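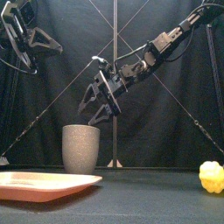

3 min read

About the Porkholm Robotics Class

We are a small after-school class for students from 14 to 18 years old, and we teach two-arm robots to do kitchen work. The class belongs to the Porkholm evening school and it meets on the second floor, in the room after the music store. Most of our students have never written a program when they come. Some have never held a screwdriver also, and this is no problem for us.

The class was started by Diễm Lại, who is still the main teacher. Before, she taught mathematics in the same school. She asked the school for one robot arm and one table, and she received the table. The first arm came a year later, bought with the money from the spring fair, and for a long time the students had to share it in turns of ten minutes. Now we have two arms on one frame, and the students gave the whole station a name, Kisel. It is a kind of fruit jelly, and I am told there was a vote.

What the students do

In the first term, every student learns to move the arms by hand control and to bring a gripper to a cup without pushing it over. It sounds easy. A cup has a round wall and the fingers are straight, so the student must think from which side to come and how wide to open. We use a cup, a tray and a few small toy objects, because these things are cheap and everyone knows how they should be handled.

In the second term, the students work in pairs and record their own demonstrations. One student drives, the other keeps the notebook. In the notebook we write the start position, the task in one sentence, and whether it was good or must be repeated. Last year the class recorded 1,000 demonstrations, and 171 of them were thrown away by the students themselves after they looked at the recordings together. We are proud of the second number too. To say "this one of mine is not good enough" is difficult at 15.

Students also learn to read the view from the wrist. From the side, a gripper can look correct when it is still too far forward. From the wrist you see the tips of the fingers and the rim of the cup very near, but you do not see the whole table. We ask each pair to check both views before they close the fingers.

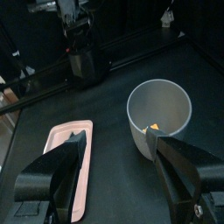

The Lorneck Cup

Each February we travel to the Lorneck Cup, a competition for school teams. The task is sent to the teams in the fall and it is always something from the home: to sort, to pour, to put away. Each team has three tries in front of the judges and must also give a short talk about what did not work. Our best result until now is fourth place. The team was unhappy for one evening, and the next day they were already changing the finger plates.

Our students prepare for Lorneck on the same station where they have their lessons. There is no separate room for the team, so the beginners can watch the older ones and ask them questions.
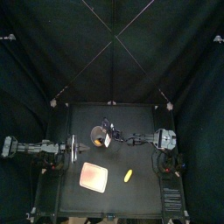
It happens often that a beginner sees a mistake before the team does, and we encourage them to say it loud. Two of our present team members joined it in this way.

Cost and places

The class costs 200 for the school year, with all materials included. If this is too much for your family, please write to us. The Londoño fund pays for several places each year, and we do not tell the other students who has such a place.

Students do not need to bring a computer. Long hair must be tied and wide sleeves rolled up when the arms are on. Parents are welcome to visit in the last half hour of a lesson, and the students like to show what they are working on. Please come by the side door, as the main entrance is locked after 6 p.m.

To ask for a place, leave your name and the age of the student at the school office. We answer every letter, but in the weeks before Lorneck it can take us a little longer.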